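Open morning at the Bimgate workshop: "Boxes are where everybody gets humbled"

Got there at ten past nine, parking lot already full. Bimgate opens its training room to visitors once a year, in September, and this was my first time in. Visitors sign a sheet, get a sticker, get coffee from a machine that takes its time. Then down a corridor to the part people came for.

I had half an hour with the woman who runs the training side. She asked me to leave her name out of it, fine by me. She talks fast and so do I, so these notes are a bit of a scramble.

First question, the obvious one. Why have people do the work by hand when the company is called a robotics company?

"Because the robot has to learn from something," she said. "You can program every move, we did that for years at Trujillo, my old place. One new box and you start over. Now a person does the job holding the same kind of gripper the robot will have, and we keep the recording."

So the job that morning was storage boxes. Open, put something in or take something out, close. Then again.
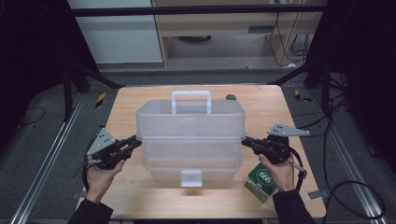 Both grippers on the lid of the storage box, morning demonstration.

"Boxes are where everybody gets humbled," she said. "With your fingers you don't think about a lid. With these you've got two jaws and no fingertips. You feel it in your wrists by lunch."

How many times does one person do it?

"Depends on the person. The best session we had this year was 29 good ones before a break. Some people do four and want to go home." She laughed at that. The running total for the box task is 3204 recordings, she had it on a sticky note on her laptop. The target is 3960. I asked why such an odd number and she said it came out of a spreadsheet at Skaltodden, the partner who pays for this part, and that she'd quit arguing with it.

A kid near me wanted to know if the operators get bored. "Yes," she said. "Next question."

What makes a recording bad, then? Mostly rushing. Dropping something is OK, she said, if you pick it up again the way you'd want the robot to. What they throw out is the fumbling, somebody stopping halfway to scratch their nose, somebody talking to a visitor. "So today is probably a wash," she said, looking at all of us.

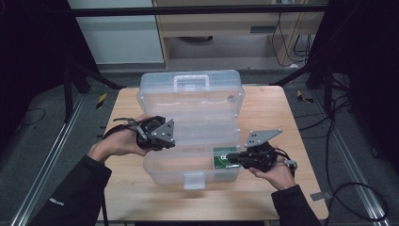
Lid up, and the right-hand gripper over the green circuit board in the tray.

The small parts are harder than the lid in her opinion. A board lies flat, the walls of the tray are close, and there's only so much room to get in there with the jaws. "People tilt their whole body. You'll see them lean over like they're playing pool." She'd like a narrower finger. The designer at Cerkevero, who draws the parts, would like her to stop asking.

I asked about see-through plastic, I'd read somewhere that cameras hate it. She nodded before I finished. "Hate it. Glare, you see the table right thru the wall, the edges vanish. We could of picked a nice blue box. But customers have clear boxes so we train on clear boxes."
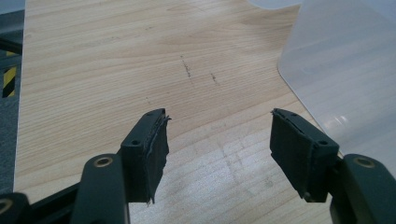 Maintenance came up next, from a man in the back who said he fixes vending machines for a living, and it turned into the best ten minutes of the visit. What wears out? Not the motors, she said, people always guess motors. Cables get tugged, screws work loose, and the foam on the fingers goes before anything else. The left pad on one of the grippers had gone ragged, a thin sheet of it curling off the front, while the right one had only peeled a little along its upper edge. "Foam is cheap," she said. "What costs you is changing it in the middle of a set and then the grip feels different and the operator has to get used to it again." He asked if she'd tried rubber. She had. Too sticky on lids, in her experience, they wouldn't let go clean.

Last thing I asked was when a robot does the box by itself. She wouldn't give a date. "When it can open one I haven't shown it. Ask me next September."

Then the 10 o'clock group was at the door and she had to go. There was cake in the lobby, lemon. Next open morning isn't on the calender yet, Bimgate says to watch the notice board by the front desk.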